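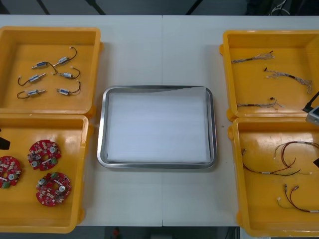 Vier gelbe Kisten, eine Stahlschale: der Tisch am Donnerstag.

Stodau, 19. April 2018

Was für ein Tag! Ich schreibe das im Zug und bin eigentlich zu müde, aber wenn ich es jetzt nicht festhalte, weiß ich morgen die Hälfte nicht mehr.

Der neue Planer läuft. Also, er läuft wirklich, im Muver drin und auf echter Hardware, mit den Teilen, die uns seit März ärgern. Magnete, runde Platinen, Kabelbäume, die kleinen Leitungen mit den Steckern. In der Simulation von Virlow sah das ja schon lange gut aus, nur hat die Simulation eben keine Kabel. Ein Magnet ist dort ein Zylinder und fertig. Hier liegt an jedem ein schwarzes Kabel mit weißem Stecker, und das macht, was es will.

Angefangen haben wir mit der Belegungskarte. Bisher hat der Planer jede Kiste als einen einzigen großen Klotz gesehen, in den man nur senkrecht von oben hinein durfte. Jetzt kennt er die Wände einzeln und darf schräg anfahren, wenn die Wand weit genug weg ist. Mulugeta hat das in der Nacht noch umgebaut und kam mit einem Zettel voller Pfeile an. Ich habe den Zettel nicht verstanden, den Code dafür sofort. Er ist so viel kürzer als meiner! Ich hatte für jede Kiste eine eigene Fallunterscheidung, und er rechnet einfach alles im Koordinatensystem der Kiste und dreht am Schluss zurück. Darauf hätte ich auch kommen können. Bin ich aber nicht.

Die Planungszeit ist von 30 auf 16 Millisekunden pro Anfahrt gefallen. Torben wollte es erst nicht glauben und hat den Zeitstempel kontrolliert (er war richtig). Danach hat er selbst am Terminal gesessen und immer wieder neue Startposen eingetippt, wie ein Kind am Flipper.

Dann die Segmentierung. Die roten Platinen sind für den Tiefensensor ein Graus, viel zu viel Kleinzeug drauf und in der Mitte ein Loch. Mein Netz hat das Loch bis gestern für ein eigenes Objekt gehalten, mit einer sehr selbstbewussten Wahrscheinlichkeit. Ich habe heute endlich die Umrisse neu gelabelt und zwar so, dass das Loch ein Loch bleibt. Dazu brauchte ich Nahaufnahmen vor hellem Grund, mit allem, was so danebenliegen kann.

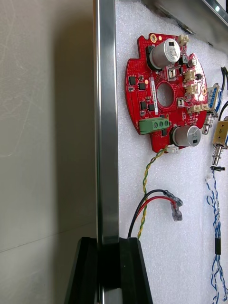 Platine auf weißem Schaumstoff, mit Leitungen und zwei Magneten daneben.

Auf diesem Grund kann man wunderbar arbeiten. Die Maske sitzt jetzt eng am Rand, sogar an der Stufe oben links. Die beiden großen Elkos haben mir am meisten geholfen, die ragen heraus und geben eine eindeutige Orientierung, wenn man sie zusammen mit der grünen Schraubklemme nimmt. Die Drehung lag vorher oft um eine halbe Umdrehung daneben. Für den Greifer selbst wäre das vielleicht egal, fürs Ablegen aber nicht.

Das rot-schwarze Paar mit den Crimphülsen erkennt es noch nicht als Kabel. Die durchsichtigen Tüllen verschwinden fast auf dem Weiß. Wendt meint, wir sollten die Leitungen gar nicht als Objekte führen, nur als Zonen, in die man nicht greift. Der Gedanke gefällt mir immer besser, je länger ich hier aus dem Fenster schaue. Eine Sperrzone braucht keine Pose und keine Klasse. Man müsste sie nur schnell genug in die Karte bekommen.

Nachmittags dann zurück in die gelben Kisten, und da wurde es zäh. Der Kunststoff spiegelt. Wo die Lampe draufsteht, fehlt im Tiefenbild ein ganzer Fleck, und der Planer hält ihn brav für unbekannt und fährt außen herum. Sehr höflich, sehr langsam.
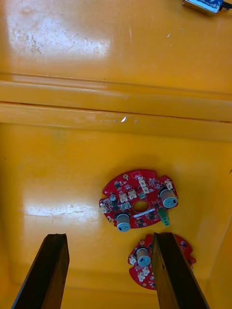 Ich habe deshalb den Boden als Ebene geschätzt und die Lücken damit aufgefüllt, aber nur unterhalb der Kante, weil die Stufe im Kistenboden sonst glattgezogen wird. 3 Zeilen mehr, und der Umweg war weg. Ich habe laut gejubelt, Torben hat sich den Kaffee über den Ärmel gekippt.

Offen ist noch, was passieren soll, wenn ein Finger über der zweiten Platine steht, während die erste gegriffen werden soll. Im Moment prüft die Kollisionsabfrage die Finger nur gegen die Wände. Nachbarteile kommen erst morgen dazu, Mulugeta will dafür die Masken direkt als Höhenfeld übergeben. Ich würde lieber einfache Hüllen nehmen. Wir haben bis kurz vor Feierabend darüber gestritten, sehr vergnügt, und am Ende probieren wir beides.

Noch nicht vergessen: Logdateien vom Nachmittag sichern, Branch aufräumen, Wendt wegen der matten Folie fragen. Und das alte Kistenmodell löschen. Darauf freue ich mich am meisten.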